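April 10, 2024

**Robot help arrives on the teardown benches at Mandwood**

I've been meaning to get over to the Mandwood refurbishing shop ever since I heard they were handing part of the desktop line to a robot, and last week I finally made it (with a coffee in hand, which I was politely asked to leave at the door). The shop takes in retired office computers, pulls out the parts worth keeping and sends the rest on for recycling. Until February every bit of that was done by people with screwdrivers and very sore thumbs.

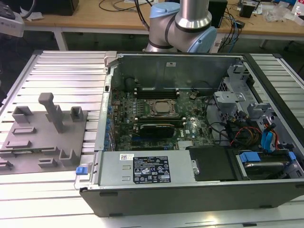
The desktop bench, and a circuit board in the gripper by the slotted fixture.

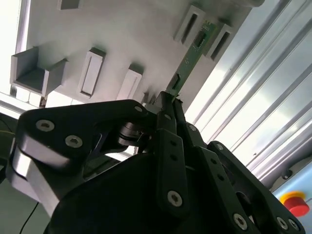
The new setup is called Casia, and it was put together by a small integrator named Gamar. Mandwood has 4 of these benches planned and one of them running. The idea is simple enough that even I could follow it. A person opens the case, looks it over and decides what's worth saving. The arm gets the fiddly, repetitive bits - lifting out a memory stick, say, and standing it in a slotted holder so the next person down the line can grab it and test it.

What I really wanted to know was how the crew felt about it, so I hung around through the lunch break and asked. Opinions are mixed! One woman who has been on the teardown side for years told me she was sure she'd be out the door by spring. She's now the one who teaches the arm new jobs, and she got a raise for it, though she says it took two conversations and a fairly stiff email. She likes the work. She doesn't love the extra screen time, and she misses having somebody across the bench to talk to.

A guy on the testing end was less sold. His complaint is pace. When people did the pulling, parts came to him in bunches and he could catch his breath in between. With the arm they come one at a time, all day, and he feels like he's always a half step behind it. The shop has since agreed that testers can pause the bench themselves without asking a lead first, and he says that helped more than anything else they tried.

Management's side of it goes like this: the shop handles 3000 desktops in a good month and has had trouble keeping people on the pulling job, which is hard on the hands. The plant has 74 employees, and I was told flat out that no jobs will be cut over the new benches. I asked if that was in writing. It is, but only through the end of next February, and a few folks at the lunch table brought that date up before I did.

There's also the matter of training. Everybody on the line gets 4 paid hours with the arm, and anyone who wants more can sign up for a longer course run by Sugawara, the outfit that does the shop's safety classes. The sign-up sheet by the time clock was full when I walked past, with a couple of names squeezed into the margin.

As for how well it does the job, it's a bit early to say and I'm no engineer. People told me it's good with memory and not so good with anything that has a cable on it, so cables are still done by hand and probably will be for a long while. Older machines are a headache too, because every maker hides its latches somewhere different. The crew keeps a notebook of which models to skip, and it's getting pretty thick.

The second bench is supposed to go in over the summer, once the wiring on that side of the building gets sorted out. The testers have asked for it to be set farther from their stations than the first one, and I'm told the floor plan is being redrawn. I'll stop by again when it's up and running - if you work there and want to tell me how it's going in the meantime, my email is at the bottom of the page, and I'm happy to leave your name out of it.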